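The Night Shift at Cheema

The ad said "patient hands wanted," and I have patient hands. I used to frost sheet cakes at a supermarket in Kenport, so when the bakery closed I figured, why not? How different could it be?

Very different! For one thing, a cake never waits for you to move first.

The outfit is called Cheema, and it's on the second floor over a tire place. They gave me a badge, a chair and two handles, and they told me I needed to teach a pair of arms to handle the stuff in an ordinary home. My left hand was the left arm and my right hand was the right arm. Every run I did was saved, and when there were 1000 of them the arms were supposed to try it alone. The software was named Orkel, which sounded to me like a dog that bites, and by the end of my first week I was at 23.

I couldn't stop talking to them. I'd say "easy, easy" under my breath, the way my mother did when I was learning to back the car out (she had one foot on a brake that wasn't there). 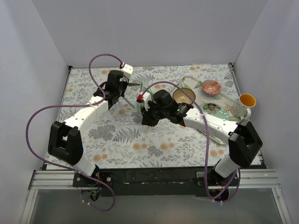

Lefty and Righty, at work over the good dishes.

I told my sister the pay was fine and the work was like knitting through a mail slot. She asked if I was training my own replacement. I said my replacement at what? I didn't have anything to be replaced at. She didn't laugh, and then I felt bad and did the dishes at her place, too fast, and chipped a saucer.

Around run 100 I quit looking at my hands. By 441 I had opinions. Lefty liked a long slow reach, and Righty got jumpy if I squeezed before I'd settled. I knew perfectly well those were my own habits coming back at me, but try telling yourself that at two in the morning with the vending machine humming.

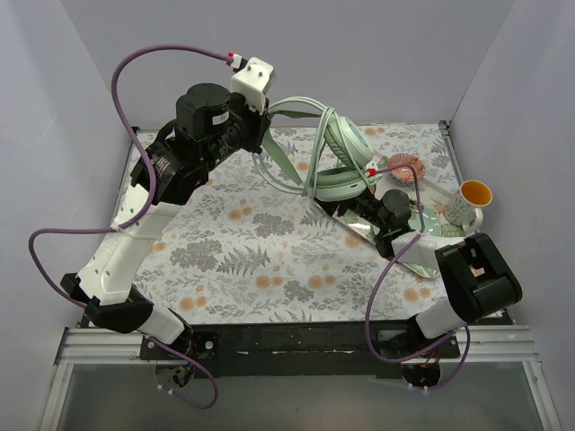

I'd worn headphones every single shift at the bakery, big ones, with the same four albums going until the cakes were done. At Cheema I worked in the quiet, and I think I'd forgotten how much I used to sing. So it got to me a little, steering that mint-green pair up over the flowered cloth with the cord looped all around them, Lefty pinching the band and Righty reaching in under the lower cup. I held my breath. I held my hands still, too, a good long while, and Orkel saved every second of it.

Somewhere in all those runs, then, is one where two arms hold up a pair of headphones and don't do a thing. I could have deleted it. There's a button for that, a big one.

I pressed "keep" and went down to Pillel's for a doughnut, and I sang the whole way there.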